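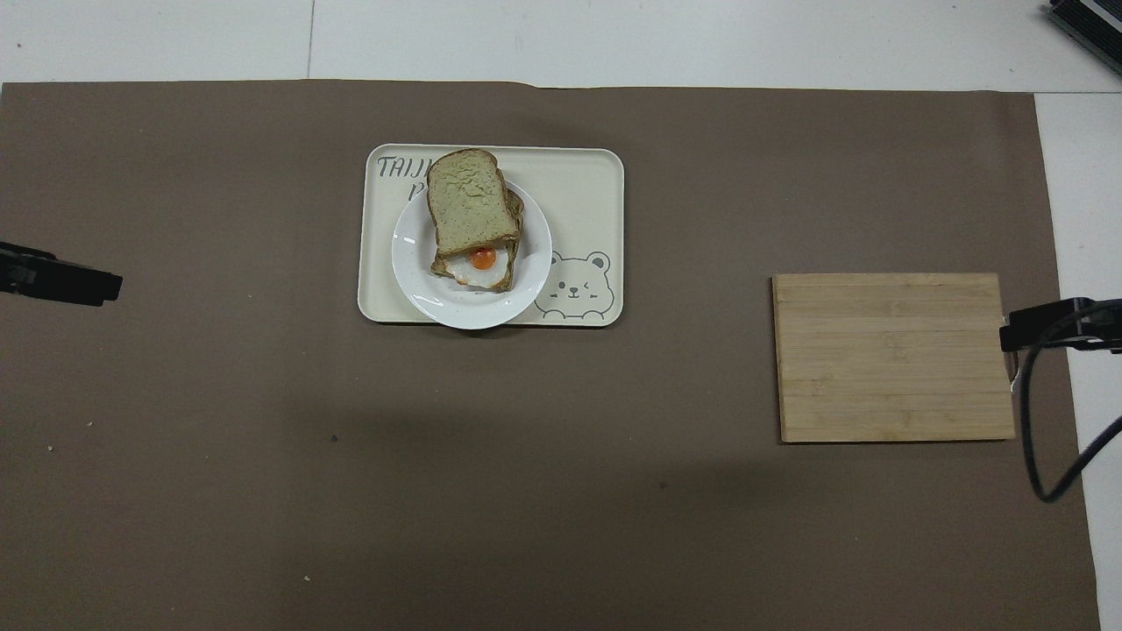 Sandwich station at the Bivine test bench in Pilamley, with the egg sandwich on its plate and the cutting board at right.

PILAMLEY, 2026-07-03. Bivine, an independent test shop for kitchen and food-service automation, today released results from a side-by-side trial of two parallel grippers sold for food handling, one from Diệp and one from Grarkirer. Neither did as well as its sales material suggests. Bivine does not recommend that any commercial kitchen buy either one on the strength of this trial.

Both companies advertise "human-level handling of prepared foods." Bivine asked both what the phrase meant and how it had been measured. Diệp sent a video. Grarkirer sent a longer video. Neither sent a test method, a failure count or the name of a kitchen where the product is in daily use, so Bivine wrote its own test and ran it on its own bench.

The trial had two tasks. In the first, a pair of grippers had to move a fried egg sandwich from a plate to a bamboo cutting board without losing the top slice or breaking the yolk. In the second, the pair had to lift the empty board off the table, turn it a quarter turn and set it down square. Each product got 100 attempts at each task, 400 in all. The arms, controller and overhead camera stayed the same throughout. Only the grippers and their finger pads were changed.

On the sandwich task, the Diệp gripper completed 56 attempts. The Grarkirer gripper completed 10 more than that. Bivine cautions against reading much into the gap. Most of it came from a single afternoon on which the Diệp pads had picked up grease and began to slip. When the pads were wiped between attempts the two products were hard to tell apart, and wiping the pads between attempts is work that a person has to do.

The most common failure for both was a top slice that slid off while the rest of the sandwich stayed put. Soft bread gives way before the force reading changes much, and by the time the controller reacted the slice was usually on its way to the table. The egg made things worse. Both vendors' videos show toast and a firm filling. A fried egg under soft bread is an ordinary breakfast order, and Bivine sees no reason to leave it out.

The cutting board was expected to be the easy part. A thin flat board lying on paper is an awkward thing to get a finger under, and both products spent much of their time pushing it along. Diệp's narrower fingertips found the edge more often. Grarkirer's held better once they had it. Buyers who have been told that a rigid object "just works" should ask to see it picked up from a flat surface, with nothing propping up one side.

Bivine also looked at items that rarely appear in a brochure:

Cleaning. The Grarkirer pads come off without tools. The Diệp pads need a hex key and small screws that are easy to lose near food.

Cables. Both products route the cable outside the housing. Bivine had to stop runs with each of them to move a cable away from the work.

Setup. Diệp's instructions were clear and short. Grarkirer's referred to a menu that did not exist in the software version supplied.

Support. Both companies answered questions within a working day. Several of the answers were copied from the manual.

The trial has limits, and Bivine would like them quoted along with the scores. It used one kind of sandwich, one board and one bench. Lighting was steady and no one was in a hurry. The control software was Bivine's own, and a vendor could fairly argue that its own software would do better. Bivine offered both companies bench time to show this. Grarkirer declined. Diệp has said it will take part in a repeat, but has not agreed to let the failed attempts be published, and until it does the offer stands as it was made. No comparison with a human worker was run, so the "human-level" claim has been neither confirmed nor measured. Bivine would expect most diners to want their sandwich moved correctly more often than these scores allow.

Both sets of grippers were bought at list price. Bivine took no money, loaned equipment or advertising from Diệp or Grarkirer for this work, and neither company saw the results before release.

The full attempt log, including the failures, is available on request from the Bivine office in Pilamley, together with the task instructions and pad-cleaning notes. Other labs are welcome to rerun the trial and to publish whatever they find. A repeat with fresh pads and a second type of bread is planned for March.

About Bivine
Bivine tests automation equipment for restaurants, caterers and food producers. It sells no robots and does not certify products.

Press contact
Bivine Press Desk, Pilamley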